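Day 2 of trying to get my desk life in order before term starts. I've paid Uddin for 30 evenings of Polish lessons and I've done, um, hardly any.

My neighbour Przemysław says I should just read cereal boxes out loud. I bought some cereal!

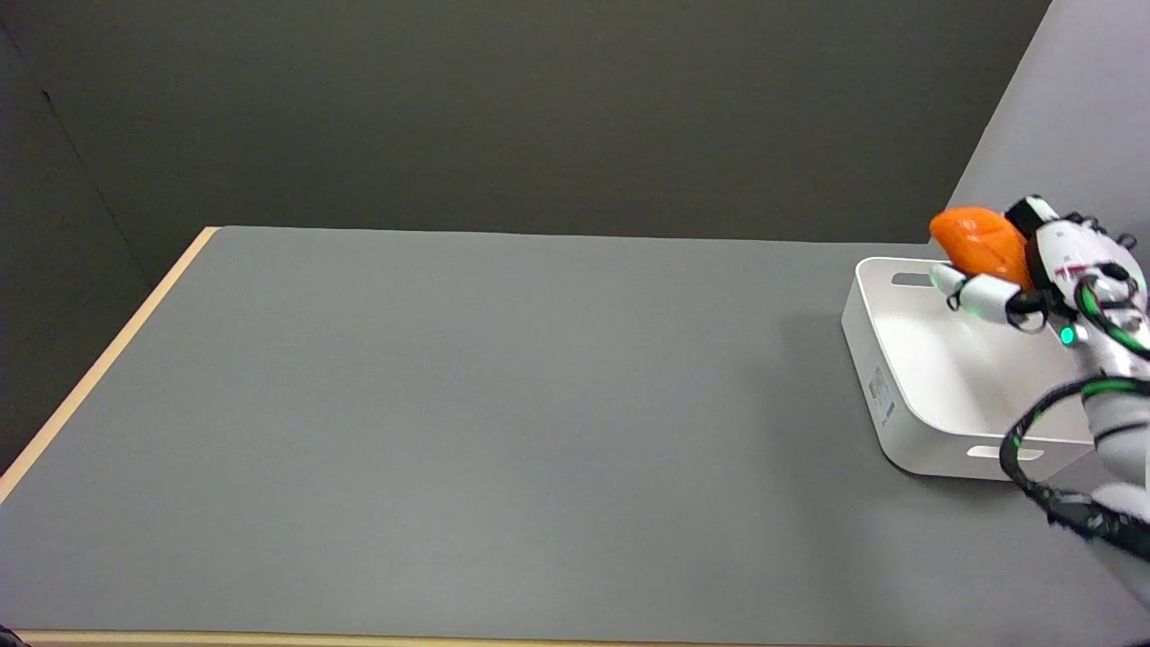
Grey table, white tray, big plans

Verbs of motion though - why is going on foot a different word from going by bus? I walked to the bus and got stuck before I'd even left the house.

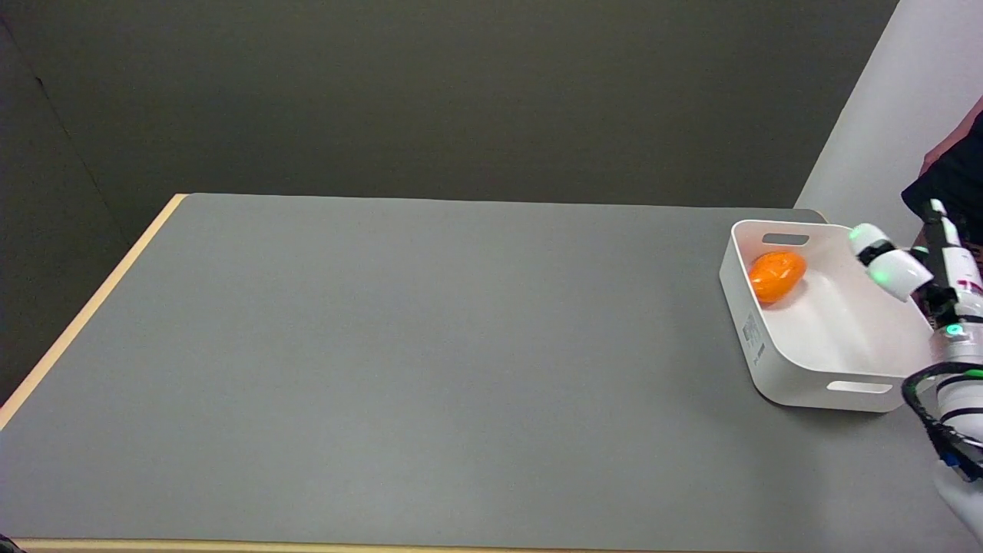

Marianna Czarnecka
Anyway, lesson at seven. Wish me luck with the plurals x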